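Can a robot tidy a closet yet? Clurnus thinks it's getting close

8/19/19

Hanging up a sweater is the kind of job most of us do half asleep. For a machine it is a real workout, and that is what makes the latest project from Clurnus so much fun to follow. The small robotics outfit has spent the summer on a single question: can an arm be trusted with the family closet?

The project is called Lill, and it began in May with two arms, one wardrobe and a pile of ordinary clothes. The team picked closets over kitchens because so much of the work there is soft. A plate keeps its shape when you grab it. A sleeve doesn't, and a wire hanger swings away the moment you brush against it. Add doors, tight corners and a hook the size of a thumb, and you have a chore that still beats plenty of expensive hardware.
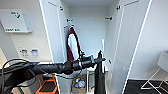
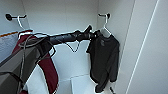
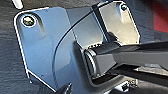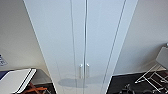 Progress on household chores has been slower than many of us hoped, and clothes are a big part of the reason. Factory arms have been moving stiff parts from one fixed spot to another for decades, but nothing in a home stays put that neatly. Clurnus says its arms now do well at getting to the right place and fairly well at taking hold, with letting go still the hardest step. A black sweater on a white wire hanger, its hook over a small black wall hook, looks like the simplest thing in the world, yet the hanger has to arrive at the correct angle and stay there while the gripper backs away. Get the angle wrong by a little and the whole thing slides to the floor. Dark cloth makes it tougher still, as the folds are hard for a camera to pick out.

The team scores itself in blocks of 100 tries, and a block only counts if a person doesn't step in to help. Early blocks were rough. Lately the arms have been stringing together good runs, and the software that plans each move, named Eso, now recovers from a missed grab by trying again from a different side. That second try is a delight to watch! The arm pauses, pulls back, lines itself up and has another go, much as you would with a coat in a crowded hallway.

Doors are their own story. Opening one means pulling along a curve while staying out of its way, and a tall double door asks for that two times over. Clurnus treats doors and clothes as separate skills for now and plans to join them later in the year.

Shops are watching too. Witix, which runs five clothing stores, has asked for a trial in its back rooms, where stock has to be hung up before it goes out front. It would be a kinder test in some ways, with the same hangers and the same rails every day, though the pace is a lot faster than anything at home. Clurnus is keen but wants steadier results first, and the two companies expect to talk again once the next round of closet tests is finished.

So don't give away your hangers just yet. An arm that can take care of a whole laundry load from basket to closet is still some way off, and speed is a sore point: a patient person wins every race at the moment. Still, the gap is shrinking, and the next block of tries is already being set up with heavier coats and a few slippery shirts in the mix.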